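The packing corner, June

My name is Ok-hee Won and I look after the small parts room at Okasel. We moved into it in June. Several people from our old building asked me how it looks now, so here are a few words. English is my third language, so please forgive the small mistakes.

The room is not big, but it has white walls and good light, and this was my first wish. In the old place at Kinis we sorted under a yellow lamp and every part had the same colour.

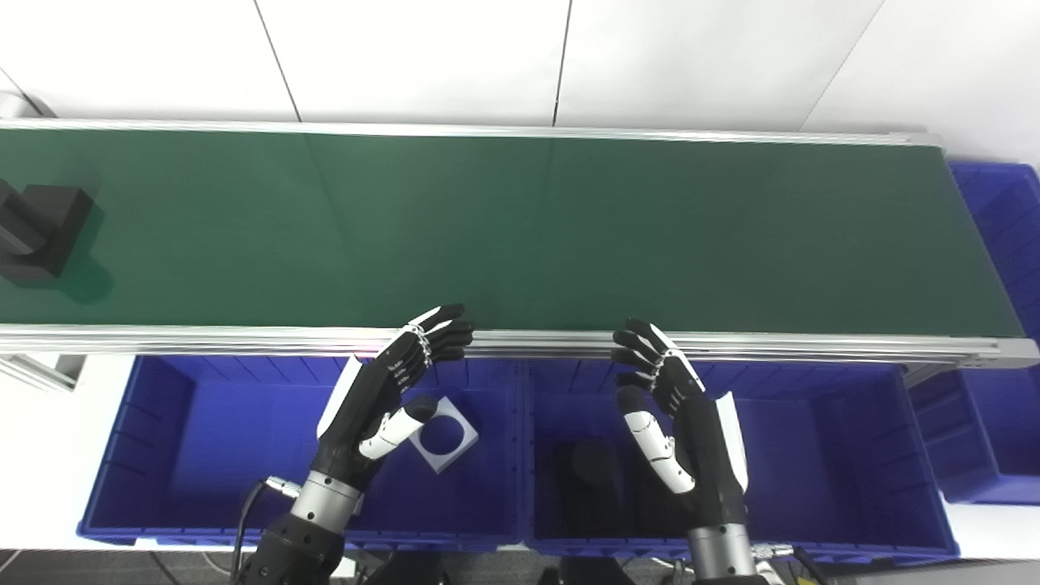
THE BELT

Dark green, smooth, with a silver aluminium rail along the back and a thicker one with grooves along the front. The green was chosen by my colleague at Merko, who sold us the belt. I wanted grey. Now I must say he was right, as a white or a silver part is found very quickly on green, and the eyes do not become so tired in the afternoon. The grooves in the front rail collect dust and I clean them on Friday with an old paintbrush.

Between two orders I like to keep the belt nearly clear. The black piece at the left end may stay where it is. Everything else should go to its bin before the next order comes. We have 18 kinds of parts at present, and one order is usually 100 pieces, so a mixed belt costs us a lot of time.
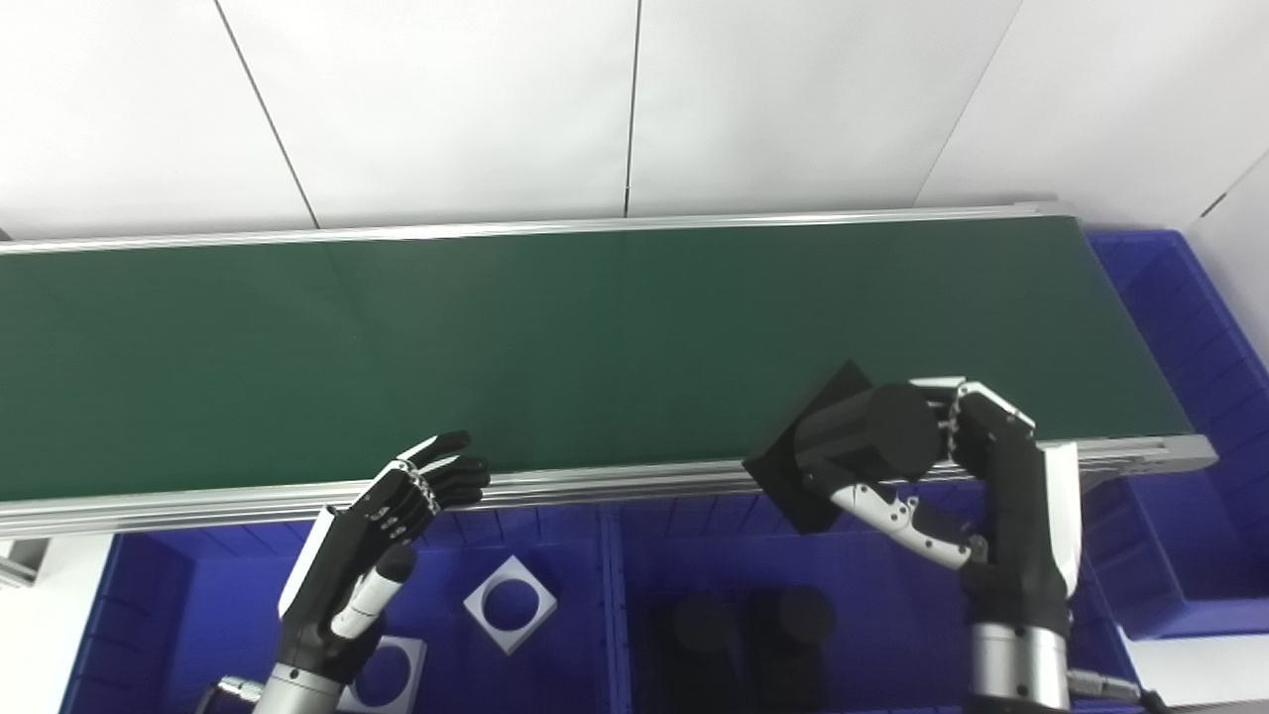
THE BINS

Blue plastic, with ribbed walls. Two are in front of the belt, side by side, and a third is on the right by the rounded end. In the left one are white square plates with a round hole through the middle, and in the next one two black cylinders are standing upright. I ask everybody to put the cylinders in standing. The plates can lie as they like.

I have ordered 8 more bins of the same kind from Ekström, for the shelves in the corridor. When they arrive I will make new labels, with larger letters.

Comments (3)

Tilda: So much brighter than Kinis! Do you still have the wooden stools?

Ok-hee Won: Yes, two of them. The third one is broken.

Marek P.: We have grey bins at our place and I am a little jealous of the blue. Are they easy to wash?

This website uses cookies to remember your language. Accept | Settings

Contact | © Okasel parts room | Back to top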